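February
by Larnine

Gift-wrap cell at Bruvura, maintenance thread. One arm, one paper feeder, one tape head, one crease bar. It does small rectangular boxes and nothing else. Posting the setup as it stands now, partly so I can find it again.

The arm is bolted to a steel plate. The feeder sits on its left and the tape head on its right. Counter read 3,610 wraps when I locked it out on Saturday. Last full service was at 3,000 and something; whoever did it didn't write the number down.

Complaint from the floor: end folds opening up on the second side. Tape was going on, but it was going on over a fold that had already started to lift. Plekine swapped the tape roll twice before calling me. Tape was fine both times.

First check is always paper tension. The dancer arm on the feeder should float mid-travel with a sheet loaded. Ours was sitting on the bottom stop. Spring had been moved one hole over, probably during the last roll change. Moved it back.

Second check, crease bar height. Feeler gauge between bar and platen, left end and right end. Left was good. Right was 3 tenths of a millimeter high, enough to leave a soft crease on light paper and no visible fault on heavy stock. That explains why the plain kraft jobs ran clean all week.

Shimmed the right end, torqued the bolts, checked both ends again. Do not skip the second check. The bar walks when you tighten it.

Before touching the fold program I wrap a few by hand with the same kind of thin printed paper. You want to know where the fingers go. One hand holds the top flat, the other takes the folded edge and brings it in toward the middle of the box. The holding hand stays put until the tape is down.

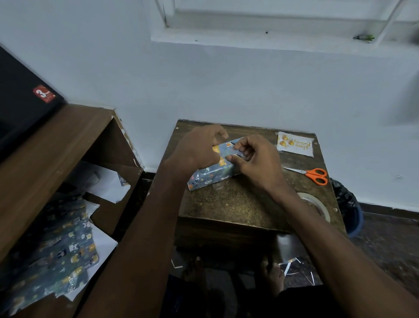

The arm was breaking that rule. The hold pad released on a timer, 500 ms after the fold finger stopped. With a fresh roll on the tape head that's enough. With a nearly empty roll the head pulls slower and the pad is gone before the tape lands.

Changed the release from a timer to the tape head's "down" signal. The signal was already wired to a spare input, labeled in Atanasov's cabinet drawing and never used in the program. Kept the old timer as a timeout, set longer, with an alarm on it.

Suction cups next. Two of the four had hardened lips. You can find them without a tester – press each one on a clean sheet of glass and see whether it holds. Replaced all four anyway. Mixed old and new cups lift the sheet crooked.

Cleaned the tape blade with solvent and a rag. Adhesive builds up on the back side, where you can't see it from the operator position. If the cut end of the tape looks stretched, look there before ordering a new blade.

Vacuum filter was full of paper dust. It comes from the sheet cutter. Added a filter check to the weekly card, and emptying the trim tray to the daily one. Trimmings under the feeder get pulled into the lower roller sooner or later.

Re-taught two points afterward: fold start and tape land. The rest were inside tolerance. Saved the program under a new name and left the old one on the controller.

Test run was 60 boxes in the thinnest paper we stock, started on a nearly empty roll so the head would change over partway through. No lifted folds. One crooked sheet pick at the start, before I had bled the vacuum line.

Still open: the guard door switch on the feeder side is loose in its bracket. It works, but the bracket holes are worn oval. New bracket is on order. Cell stays in manual load until it's fitted.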